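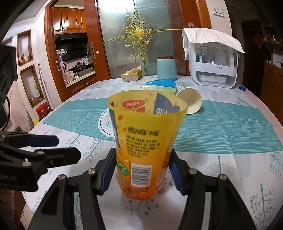

Grollerthorpe Handheld Gripper Kit, two-finger, for home and kitchen task recording

Price: $3,169 per kit
Ships from: Estberg warehouse
Stock: in stock, small quantity. Next batch November.
Item group: Data collection / Handheld / Two-finger

Add to quote | Add to cart | Download packing list

Overview

Handheld two-finger gripper for recording manipulation tasks without a robot on site. One operator, one table, regular household stuff. Records from the hand, you train later on whatever arm you own. Same fingers bolt onto the Womton arm mount (sold seperately, see below).

Most buyers on this page are pricing a first collection project. So the notes further down are mostly about money and planning. Specs first.

What's in the kit

Gripper body with trigger handle, left or right hand, specify on order
Finger pair, black, fitted
Spare pads, 6
Wrist camera and bracket
Cable, short
Cable, long
Hex keys
Hard case with cut foam

Not in the kit: laptop, storage drives, second gripper, arm mount, table objects.

Pads

Soft rubber, screw-on. They're the consumable. Budget for them. Cups, cartons, jars, fine. Cloth wears them faster than you'd think, so does anything with a ridged lid. Replace when the face goes shiny. A shiny pad slips on plastic and you'll lose takes before anyone spots it.

Replacement pads sold in bags, one bag fits both fingers. Order with the kit, shipping on a bag alone is silly money.

One hand or two?

Gets asked every week. If your task list is pick, place, stack, wipe: one kit is enough. If it has opening, pouring, folding, holding a thing while doing another thing: two kits. Left and right bodies are different part numbers. Please check before ordering, swapping a sealed case costs us both a week.

Two kits is twice the price, no bundle. We tried a bundle and people kept buying it for one-hand work and then sending half back.

A pair also wants the sync box, $876. Yes you can run two kits without it and line the recordings up afterward. Some labs do. Price out the hours first.

Planning a budget

Rough order of spending, from what customers have told us:

Hardware is the smaller part. People are the bigger part. Operators, somebody to check the recordings, somebody to set up homes and get permissions signed. If your budget is all gripper and no labor it's not a budget yet.

Storage. Video fills drives fast. Buy more than the calculator says. Two copies, kept in different buildings.

Spares. Pads, one extra long cable per kit, one extra trigger spring. Cables get stepped on.

Travel time between homes. Goes missing from nearly every plan we get sent.

Re-takes. Put a line in for them.

We suggest planning on 2,000 finished takes before judging whether the thing is working. Under that you're mostly measuring how new your operators are. Customers who stopped early tended to buy a second type of gripper and then have the same problem with that one.

Choosing where to record

Real homes beat a clean bench for most kitchen models. Patterned tablecloths, half-used groceries, doors open to another room. That's what the arm will meet later. A bench is cheaper and quicker to reset, so a lot of teams do a few days of bench first for training operators, then go out.

Things to ask a household in advance:

Table height, and can the operator get around more than one side
Lights on or daylight, pick one per session
Where's the outlet
Pets, kids, school pickup times
Anything they don't want on video. Photos, mail, medicine labels. Get it moved before, not blurred after

Objects: use what the home has. Plus a small carry box of your own, for things you want repeated house to house. Light empty cups are harder than full ones, put both on your list. Printed cups and clear ones too.

Renting

Rental by the week, Friday to Friday. Deposit is the full kit price, comes back when the case does. Worn pads are on us, missing pads are on you. Rental credit goes toward purchase if you buy inside the same quarter. Sync box can be rented with a pair, not alone.

Rental kits are last year's body with current fingers. Recording format is identical, so mix them with bought kits no problem.

Arm mounts

Womton mount: fits directly, four bolts, no adapter.
Pruitt mount: needs the adapter plate and a longer cable. Plate is made to order. Allow extra time, and send a photo of your flange, there are two versions of it and the part number doesn't tell you which one you've got.
Other arms: ask. Drawings on request. We don't machine one-offs anymore, but can usually point you at a shop.

If you already have an arm and just want it doing one fixed job, say loading the same cup in the same spot all day, don't buy this. A plain parallel gripper and a taught program will be a lot cheaper. We don't sell those.

Lead times

In-stock kits: ship next working day if ordered before noon.
Right-hand bodies: usualy fine.
Left-hand bodies: go first, check stock.
Pads, cables, springs: always on the shelf.
Orders of more than a few kits: call first. We'll split the delivery so your operators can get going on the early ones.

Purchase orders OK for universities and companies. Quote is good for 30 days. If your finance office needs three quotes we can't help with the other two but we can fill out the sole source form. Send us theirs.

Care

Wipe pads with a damp cloth. No alcohol, it hardens them.
Don't pick up knives by the blade, the pads tear.
Not waterproof. Splashes OK on the fingers, keep the handle dry.
Check the bolts on the linkage at the start of each day. Snug, don't crank.
Lens cloth is in the lid pocket of the case. Use it, greasy kitchens are rough on lenses.

Returns

Unused, sealed: 30 days.
Opened: 30 days less a restocking fee.
Pads: no returns once the bag's open.

Warranty is one year on the body, camera and trigger. Fingers covered for breakage, not for being dropped down stairs.

Common questions

Can we start with one and add the second later? Yes. Any body pairs with any other through the sync box.

Do you sell recorded data? No.

Do you train operators? Half day over video comes with every kit. On-site is quoted by distance. Most people pick it up in a morning. Closing speed is the hard part, new operators snap the fingers shut and knock light things over.

Can it lift a full kettle? No. Full mug yes, full kettle no.

Academic price? Already in the listed price, same for everybody.

Quotes and planning calls

Eino Rautiainen handles quotes and rentals out of the Estberg office. Use the form on the Contact page, put your task list in the message and how many homes you're planning. A bad list is fine. Replies same day mostly, slower in November when the new batch lands.

Related items

Pad bag, two-finger
Sync box for paired kits
Womton arm mount
Pruitt adapter plate
Long cable
Hard case, empty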